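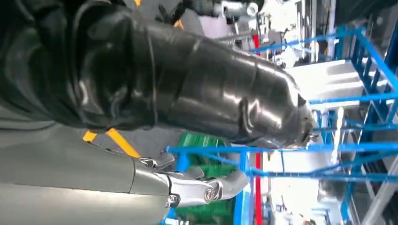

4. Mise en route du bras à l'atelier du club

Cette section s'adresse aux équipes inscrites à l'épreuve de manutention du trophée Lotness. Elle suppose que le câblage (section 3) a été contrôlé par un encadrant.

4.1 Avant la mise sous tension

1. Dégager la zone entre le bras et le rayonnage bleu.
2. Vérifier à la main le serrage des vis de la pince. Une vis desserrée fausse la prise.
3. Passer un chiffon sec sur les doigts métalliques. Pas de solvant.
4. Contrôler que l'arrêt d'urgence est à portée de la personne qui tient la console.

Attention : ne jamais glisser la main entre les deux doigts, même bras arrêté, tant que le voyant de la console est allumé.

4.2 Démarrage

5. Mettre la console sous tension et attendre la fin de l'autotest.
6. Charger le profil 74 (équipes Brandside) ou le profil 415 (équipes Corkumham).
7. Saisir le code d'atelier 2233.
8. Lancer la prise d'origine. Le bras passe par ses butées - rester derrière la ligne au sol.

4.3 Réglage de la pince

9. Ouvrir la pince en grand, puis l'approcher par le dessous de la pièce, en vitesse lente.
10. Fermer par petits pas jusqu'au contact, sans dépasser le niveau de serrage 9.
11. Enregistrer la position sous le nom de l'équipe.

Remarque : les pièces noires brillantes renvoient la lumière et gênent le repérage. Baisser l'exposition dans le menu Vision avant de refaire l'étape 9.

En cas d'erreur à l'étape 8, couper l'alimentation et reprendre à l'étape 5. Si l'erreur revient, la noter dans le cahier Ghaffari, rangé près de la console, et prévenir un encadrant. L'atelier ferme à midi le samedi.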